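Print this page | E-mail this article

Keep the Whiteboard, Skip the Screen

By Malachy Ó Dubhghaill

The school board in Boros wants to put an interactive display in every classroom by June. I have taught math at the middle school long enough to have worked with chalk, dry-erase and two kinds of projector, and I think the board should leave the walls as they are and spend the money elsewhere.

The price in the proposal is $4000 a room. That covers the panel, the wall mount, the wiring and a license for the Kinstead lesson software. It does not cover the license after the second year, and the proposal doesn't say what happens to the lessons a teacher has built if the district stops paying. I asked at the January meeting and was told the answer would be sent to me. It hasn't been.

A whiteboard has a low price and very few ways to fail. The markers dry out and the surface gets cloudy if people use the wrong spray on it. When a marker quits, a kid hands me another one and the class goes on. When the trial panel in our library quit last fall, we filled out a form and a technician drove over from Brulum four days later. I don't blame the technician, who was polite and fixed it in ten minutes. But I had planned four days of geometry on that panel, and I taught them on the back of an old map.
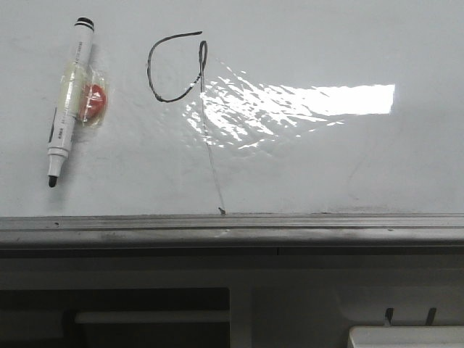

So does a panel on the wall help children learn math? A little, for some topics, when the teacher has had time to practice with it, and not enough to justify buying one for every room.

I want to be fair about the topics. Graphing is better on a screen. If you change the slope of a line and the whole class watches it tilt, they get the idea faster than they do from my drawings. Rotating a solid is better too, and I can't draw a decent cone anyway. For those lessons I would happily book a shared panel on a cart. The building could get by with 2 of them, and the proposal could be cut down to that tomorrow.

Most of my lessons are something else. Most of them are a student standing up, working a problem in front of the others, getting stuck, and being helped. A board is good for that. It's big, three kids can write on it at once, and the wrong work can stay up next to the right work until everybody has seen where the two part ways. On the trial panel only one student could write comfortably. The others waited. By the time the third one got the pen, the first two were looking out the window.

Supporters of the plan say students need to be ready for a world full of screens. I agree that they do. They also come to school already knowing how to use one. What many of them don't know is how to lay out a long division so that someone else can follow it. I spend a good part of September on that, with a marker in my hand.

There is also the question of what we already own. The boards at the middle school are scuffed, and some have old marks that won't come off anymore. New ones would be welcome. I got a quote from Dritau, the supplier the district already uses for desks, and the cost of resurfacing every board in the building came to $2849. For less than the price of one panel, every room would have a clean place to write. I sent the quote to the board with my letter.
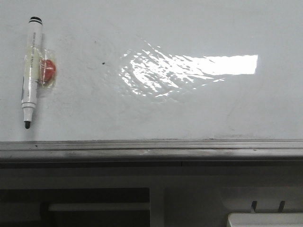
Kwok-wai Yeh wrote back to me that the comparison was unfair. The panels, he said, would be used in every subject, and a history teacher who wants to show a map with moving borders has no use for a nicer surface to write on. He also said that the district has fallen behind its neighbors, that families notice this when they choose where to live, and that a math teacher might not be the best judge of what the rest of the building needs.

Some of that is right. I don't teach history, and I would like to hear from the people who do. If they want panels, they should have them. My objection is to the word "every." The plan gives the same machine to the kindergarten room and to the band room, and as far as I can learn neither of those teachers was asked. A survey would take an afternoon.

As for the neighbors, I would want to know how they are using theirs. I visited one of those schools last year. The panel in the room I sat in was switched on and showing the lunch menu, and the teacher was writing on a small board next to it.

The vote is at the next meeting. I would ask the members to put it off until the teachers have been asked and the license question has been answered in writing.

Reader comments

mathmom_boros: My daughter had the library panel for one unit and liked it. She also said they spent a lot of the time lining up the pen. I'd vote for the carts.

R. in Brulum: What about kids who sit in the back and can't read handwriting? A screen is easier on the eyes. The author doesn't mention this at all.

oldchalk: Bring back slate.

Last updated: February 2, 2018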